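Wondo Standing Fan Review: A Whole Summer With the Tall Black One

Posted in Home & Studio

I have bought a lot of bad fans. Clip-on fans that slid down the shelf, a box fan that sounded like a truck idling in the hallway, a little tower thing with a remote that I lost in the first week (and it turned out to have no buttons on the body for changing the angle). So when I say I'm excited about a plain black standing fan, please understand that it comes after years of disappointment!

The one I've been using is the Wondo standing fan, the full-height model with the round grille and the thin pole. I paid $85 for it in May and it has been running nearly every day since, first at home and then in the big room at Evbridge, the shared space where I spend most of my working hours. The store page had 2292 reviews when I ordered and I read far too many of them. Most of the complaints were about the box arriving dented. Mine was dented too. The fan was fine.

Putting it together

The instructions are one folded sheet, mostly drawings, and the drawings are good. Base first, then the pole, then the motor head, then the back half of the grille, the blade, and the front half. Give yourself 30 minutes if you're slow like me and want to wipe everything down as you go. The only tool you need is a screwdriver for the tiny screw that locks the grille at the bottom, and a screwdriver is not in the box, so find yours before you sit down on the floor surrounded by parts.

One tip: the nut that holds the blade tightens counterclockwise. It's printed right on it, in raised letters the same color as the plastic, and I still turned it the wrong way for a good long while.

The clips around the rim of the grille are stiff. I pressed mine closed with the heel of my hand. They have loosened up a little after several cleanings but they still snap shut with a nice firm click, and nothing rattles, even on high.

How it moves air

This is where I get a bit carried away. The room at Evbridge is 700 square feet with a high wall at the back, brick down low and painted white above, and on a warm afternoon the air just sits there. You can feel it the moment you walk in. With the Wondo on medium, pointed slightly up and across the room, I can feel moving air over by the far wall, and the stuffy patch in the middle is gone within a few minutes. I did not expect that from a fan with a pole this skinny.

Low is for people who sit close. I use it at my desk in the evening and it doesn't lift a sheet of paper. Medium is where it lives. High is strong, and I mean strong, it took a stack of receipts off a table and I was finding them for days. Good for airing the place out first thing in the morning with the door open, a bit much for having a conversation next to.

The side-to-side swing is wide and slow. I love slow. My old fan whipped around so fast that you got a slap of air and then nothing, and this one gives you a long, lazy pass. You pull up a knob on the back of the motor to stop it, push down to start it, the way fans have worked since I was a kid.

Noise

Quieter than I'd hoped on low and medium. On low I can hear the computer over it. There's a soft tick at one end of the swing that came along in July, and I fixed it by loosening the head, tilting it down a notch and tightening it again. It has stayed away since then. On high you'll turn your music up.

Where it stands and why that matters

The base is round and heavier than it looks, and the whole thing takes up very little floor. That's the big selling point for me over a box fan, which always ended up on a chair, and then there was no chair. I keep the Wondo at the side of the room, tight against everything, and people walk past it all day without catching a foot.

The cord could be longer. It reaches the outlet with a bit to spare, but I'd like to be able to put it anywhere along the wall, and for now I use an extension when I want it on the other side. If your outlets are badly placed, measure first. 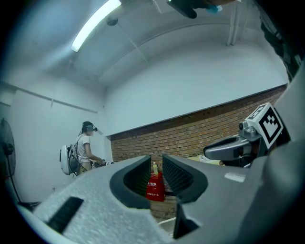
The room at Evbridge, with the fan at far left and the bricks at the back.

I think it suits the place, by the way. Black against white walls, wood floor, red brick, it doesn't shout. I looked at the white version for a while and I'm glad I went with black, which hides dust between cleanings. I also like that the head is high enough to send air over the top of whatever is standing on the floor, so the red 119 box over by the bricks doesn't get in the way of anything.

Compared with the Kruger

I borrowed a Kruger pedestal fan for part of June to see what more money would get me. It's a lovely object with a metal grille and a proper dial, and the low setting is close to silent. But the base is enormous! Four feet sticking out in a cross, and I kicked one of them every single day. The airflow on medium felt about the same to me as the Wondo's. If you have a corner where nobody walks and you want something quiet for sleeping, go look at it. For a working room I'd take the Wondo again.

Cleaning

Unclip the front, spin off the nut (clockwise this time), take the blade to the sink. Warm water, a drop of dish soap, dry it with a towel. The back half of the grille I do in place with an old paintbrush. I've been doing this once a month and the blade gets surprisingly furry in that time.

What I don't love

The height collar. You loosen it, slide the pole up, tighten it, and if you don't tighten it hard the head sinks overnight. Mine is now at full height and is never moving again.

There's no timer. I'd have liked one for the evenings.

The speed buttons are stamped 1, 2 and 3 in dark gray on black, so in a dim room you're going by feel. I put a dot of white nail polish on the 2.

Good points

Moves a lot of air for its size
Slow, wide swing
Small round base
Easy to take apart and wash
No rattle after a full summer

Not so good

Short cord
Collar needs real muscle
No timer, hard-to-read buttons

Would I buy it again? Yes, and I nearly did, for my bedroom, before they sold out in August. I've got a note on my phone to check again in November, when the fans usually get marked down and the heaters move to the front of the page. If you've had yours for more than a year, leave a comment and let me know how the motor is holding up. I'd also love to hear from anyone who has found a longer cord that fits.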